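4장. 상판 위 시야 맞추기와 두 팔의 첫 동작

이 장은 3장까지의 프레임 조립과 배선을 마친 사람을 기준으로 썼다. 좌우 팔이 레일에 고정되어 있고, Stindport 제어함의 전원 표시등이 들어오며, Clorkuton을 실행했을 때 두 팔이 모두 목록에 뜨면 된다. 목록에 한쪽만 뜬다면 3장 7번으로 돌아간다. 재부팅으로 해결된다는 말이 공방 게시판에 여러 번 올라왔지만, 우리 쪽에서는 재부팅 후에 다시 끊긴 적이 더 많았다. 커넥터를 뽑았다 끼우는 편이 빠르다.

제조사 안내서에는 이 장의 내용이 "자동 보정을 실행하십시오" 한 줄로 되어 있다. 그 한 줄을 믿고 시작했다가 Prurnard 공방에서 저녁을 통째로 날린 사람이 이 문서를 쓰고 있다. 자동 보정은 돌려도 된다. 다만 결과 창의 초록색 체크 표시를 그대로 받아들이지 말고, 아래 순서대로 자로 재어 확인한다.

4.1 준비물

팔 고정에 쓴 육각 렌치
강철 자, 400 mm가 넘는 것
무광 마스킹 테이프
가벼운 시험용 물건(4.4 참고)
비상정지 버튼, 손이 닿는 자리에

주의: 비상정지 버튼을 상판 위에 올려두지 않는다. 팔이 움직이는 범위 안에 있는 버튼은 필요할 때 누를 수 없다.

4.2 낮은 시점 카메라

1. 카메라 거치대를 상판 옆에 세우고 렌즈를 상판보다 조금 높게 둔다. 나뭇결이 멀리까지 누워 보일 정도로 낮아야 물체가 바닥에서 떴는지 붙었는지 구분할 수 있다.

2. 자동 노출을 끈다. Clorkuton의 기본값은 켜짐이고, 업데이트할 때마다 다시 켜져 있었다. 의도한 동작이라는 답변을 받았는데 누구를 위한 의도인지는 모르겠다.

3. 천장 조명을 실제 작업할 때와 똑같이 켠 다음 한 장을 찍어 저장한다. 밝기를 비교할 기준으로 쓴다.

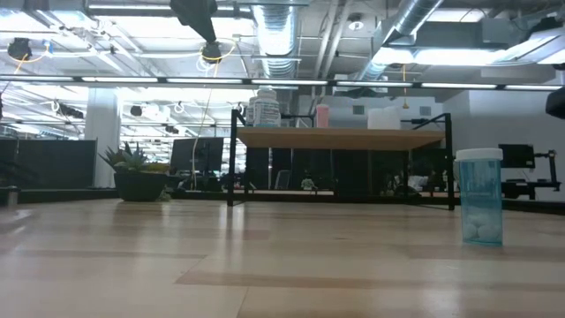
반사 제거 필터는 기대를 낮추고 쓰는 것이 좋다. 설정 화면에는 슬라이더 하나로 표면 반사를 지워준다고 되어 있지만, 우리가 써 본 바로는 세게 걸수록 물체의 아랫단도 같이 뭉개졌다. 특히 곤란한 것이 반투명한 용기다. 흰 뚜껑이 달린 하늘색 약병처럼 속이 비치고 윤기 있는 나무에 그림자 같은 반사까지 생기는 물건은, 병의 바닥과 반사가 시작되는 선을 눈으로 먼저 찾아 두어야 한다. 프로그램이 그은 외곽선이 그 선보다 아래로 내려가 있으면 필터를 더 올리지 말고 카메라 각도를 조금 바꾼다. 병 안에 남은 내용물은 무시한다. 외곽선이 내용물 쪽에 달라붙으면 인식 영역을 손으로 다시 그린다.

4. 인식 영역의 위쪽 경계를 상판이 끝나는 선에 맞춘다. 낮은 카메라는 뒤쪽 책상, 모니터, 천장의 덕트까지 전부 담는다. 배경은 알아서 걸러진다고 되어 있으나, 경계를 직접 그었을 때와 맡겼을 때의 결과가 달랐다. 우리는 직접 긋는 쪽을 택했다.

5. 선반을 쓰는 작업이라면 선반 윗면에 영역을 하나 더 만든다. 상판 영역과 겹치게 그리지 않는다.

참고: 배경에 화분이 있어도 인식에는 큰 지장이 없었다. 다만 잎이 뾰족한 식물을 선반 가까이 두면 높이 추정이 가끔 튄다. 화분 탓인지 프로그램 탓인지는 끝내 가려내지 못했다.

4.3 기준점 맞추기

1. 상판 가운데에 마스킹 테이프로 십자를 붙인다. 윤이 나는 테이프는 쓰지 않는다.

2. 왼쪽 팔을 수동 모드로 옮겨 집게 끝을 십자 중심에 댄다. 손으로 밀어 옮길 때는 관절이 아닌 팔뚝 부분을 잡는다. Pandey 집게를 쓰는 경우 손가락 끝이 아래를 향하게 돌린 뒤에 댄다.

3. Clorkuton에서 '왼쪽 기준점 저장'을 누르고 팔을 대기 자세로 보낸다.

4. 오른쪽 팔도 같은 점에 대고 저장한다. 두 팔을 한꺼번에 가운데로 보내지 않는다.

5. 강철 자로 십자에서 400 mm 떨어진 곳에 점을 하나 찍고, 두 팔을 차례로 그 점으로 보낸다. 집게 끝이 점에서 2 mm 안쪽에 서면 통과로 본다. 벗어나면 1번부터 다시 한다.

참고: 화면의 보정 점수가 높게 나와도 5번은 건너뛰지 않는다. 점수의 계산식은 공개되어 있지 않고, 높은 점수를 받은 뒤에 집게가 상판을 긁은 적도 있다. 그 자국은 아직 남아 있다.

주의: 기준점을 맞춘 뒤에 레일의 볼트를 조이면 처음부터 다시 해야 한다. 볼트를 먼저 조이고 시작한다. Randa Mansour가 이 순서를 두고 따로 적어 준 메모가 있는데, 줄이면 "조금만 조인다는 것은 없다"는 내용이다.

4.4 첫 집기 시험

시험용 물건은 가볍고, 떨어져도 깨지지 않고, 색이 상판과 다른 것을 고른다. 흰색의 작은 물건이면 무난하다. 크기가 한 가지뿐이면 집게가 우연히 잘 맞았을 때와 제대로 맞았을 때를 구분하기 어려우니 큰 것과 작은 것을 섞는다.

1. 선반을 상판의 먼 쪽에 놓는다. 다리가 흔들리면 테이프로 고정한다.

2. 물건을 상판에 흩어 놓는다. 줄을 맞춰 놓으면 성공률이 좋게 나오지만 그 수치로 알 수 있는 것이 별로 없다.

3. 속도를 최대의 28 %로 제한한다. 기본값은 제한 없음이다.

4. 왼쪽 팔의 집게를 벌린 채 상판 가까이 내려 두고 정지시킨다. 케이블이 아래로 늘어져 물건에 닿지 않는지 눈으로 확인한다.

5. 오른쪽 팔만 움직여 물건을 집고, 선반 위쪽까지 들어 올린 뒤 놓기 전에 일시정지를 누른다. 팔이 높게 휘어 넘어가는 자세가 정상이다. 팔꿈치가 낮게 깔린 채로 접근하면 왼쪽 팔과 부딪칠 수 있으므로 경로를 다시 잡는다.

6. 멈춘 상태에서 집게 사이를 본다. 작은 물건 두 개가 나란히 끼어 있어도 화면에는 '집기 성공'으로 뜬다. 집게는 벌어진 폭과 힘만 보고하며 몇 개를 물었는지는 알지 못한다. 하나만 집는 것이 목적이라면 성공 횟수를 프로그램에서 가져오지 말고 사람이 적는다.

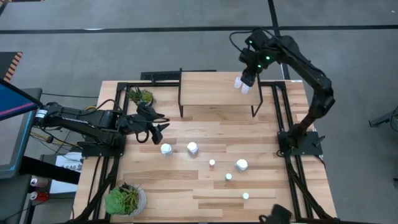 7. 일시정지를 풀고 선반 위에 내려놓는다. 집게가 열린 다음에도 물건이 손가락에 붙어 따라 올라오는 일이 있다. 이때 손으로 떼지 말고 비상정지를 누른 뒤에 치운다.

8. 팔의 역할을 바꾸어 4번부터 반복한다. 오른쪽에서 잘 되었다고 왼쪽을 생략하지 않는다. 두 팔은 같은 부품을 썼어도 케이블이 당기는 방향이 다르다.

주의: 시험하는 동안 상판 옆 보조대에 음료를 두지 않는다. 공방 규칙에도 있는 내용이지만 잘 지켜지지 않는다. 프레임 다리 쪽으로 내려가는 케이블에 액체가 닿으면 전원을 끄고 3장의 배선 점검부터 다시 한다.

4.5 자주 생기는 문제

팔이 대기 자세에서 조금씩 내려간다
관절 온도를 먼저 확인한다. 정상인데도 내려가면 무게 보상 값이 초기화된 것이다. '값 유지' 옵션이 있으나 우리 장비에서는 유지되지 않았다. 값을 종이에 적어 제어함 안쪽에 붙여 둔다.

집게 표시등은 초록인데 집게가 움직이지 않는다
표시등은 전원이 들어왔다는 뜻일 뿐이다. 통신이 되는지는 Clorkuton의 상태 창에서 따로 본다.

선반 위 물건을 상판 위 물건으로 인식한다
4.2의 5번에서 만든 영역이 겹쳐 있을 가능성이 크다. 둘 다 지우고 새로 그린다. 모서리만 끌어서 줄이면 이전 경계가 남는 버그가 있고, 지난 5월에 신고했으나 수정 내역에서는 찾지 못했다.

어제는 됐는데 오늘은 안 된다
조명부터 본다. 그다음이 레일의 볼트, 그다음이 업데이트 기록이다.

4.6 점검 주기

집게 손가락의 고무는 판매 페이지에 집기 3,000회마다 갈라고 되어 있다. 우리는 그 전에 가장자리가 들린 것을 보았으므로 횟수를 기다리지 않고, 시험을 시작할 때마다 손톱으로 한 번 밀어 본다. 들리면 교체한다. 교체 부품은 공구장 둘째 서랍에 있고, 마지막 것을 쓴 사람이 주문 목록에 적는다.

기준점 확인(4.3의 5번)은 작업대를 옮겼을 때, 업데이트했을 때, 누군가 팔에 부딪쳤을 때 다시 한다. 부딪친 사람이 괜찮다고 말한 경우도 포함한다.

이 장의 수정일은 2026년 2월 19일이다. 이후 버전의 Clorkuton에서는 메뉴 이름이 다를 수 있다. 두 팔을 동시에 움직이는 설정은 5장에서 다루며, 4.3의 5번을 양쪽 모두 통과하기 전에는 5장으로 넘어가지 않는다.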